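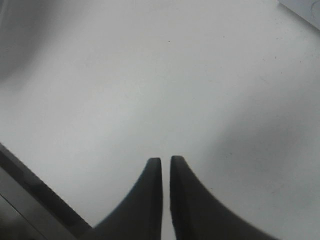

Drestby 25 work table, white top: long-term review

Posted 21 Nov 2019 by Shayne Ellery

The Drestby 25 is a plain rectangular work table with a pale white top and a steel underframe. The number in the name is the thickness of the top in millimeters. I bought one for bench work and light assembly, used it daily for three months, and then bought a second. The second came from a different production batch, and there are small differences between the two, noted below.

Assembly

The top arrives in one carton and the frame in another. Mine came a day apart. Each leg bolts to a corner plate, and the plates are already fixed to the top. The supplied hex key is too short to get decent torque on the inner bolts. Use your own. Assembly took me 25 minutes alone, including the time spent turning the table upright, and that step should be done by two people.

The printed sheet shows the cross rail with its flange facing out. It should face in. With the flange out, the last pair of holes misses by a few millimeters, and there is a temptation to force it. Kaja Laur reported the same error in her notes on the older Avon frame, so the drawing has probably been carried over.

Surface

The finish is low gloss. Under a single overhead lamp I get a soft patch of reflection and no hard glare, which was the main reason for choosing it over the Tuhiwai bench I had before. Dark parts are easy to find against it. White nylon washers are not, and I use a gray mat for those.

Pencil comes off with a damp cloth. Ballpoint needs isopropyl alcohol. Permanent marker left for a day needed alcohol and two passes, and a faint shadow remained that went away after a week of normal cleaning. I tested acetone on the underside only. It dulled the finish and I would keep it off the top.

Scratch resistance is average. A steel rule dragged on its edge leaves a gray line, most of which is metal deposited on the surface and can be rubbed out. A dropped scriber left a pit that cannot. Anyone doing regular work with sharp tools should budget for a mat.

Flatness and stiffness

I checked the top with an 850 mm straightedge along both diagonals. The first table showed a slight hollow toward the middle, enough to pass a thin feeler gauge. The second was better. Neither would matter for assembly or sewing. For layout work I would still put a surface plate on it.

Front to back the table is stiff. Side to side there is some sway when filing or sawing, which the cross rail reduces but does not remove. Tightening the bolts again after the first two weeks helped – they had all taken a fraction of a turn. The leveling feet have a fine thread and hold their setting.

Edges

The long edges are slightly rounded and comfortable under the forearms. The short edges are sharper, particularly on the first table. Glenys Baxter, who uses the second one in the afternoons, has not complained about hers.

Parts and support

One foot was missing from the second frame carton. I wrote to the seller, Trodonden, quoting part 2137, and a bag of four came the following week. They also confirmed the drawing error and said a corrected sheet would go out with orders from December.

For: low-glare top, easy cleaning, good feet
Against: wrong drawing, side sway, short hex key

I would buy a third at the same price if I had the floor space for it. For heavy vise work, look at something with a deeper frame.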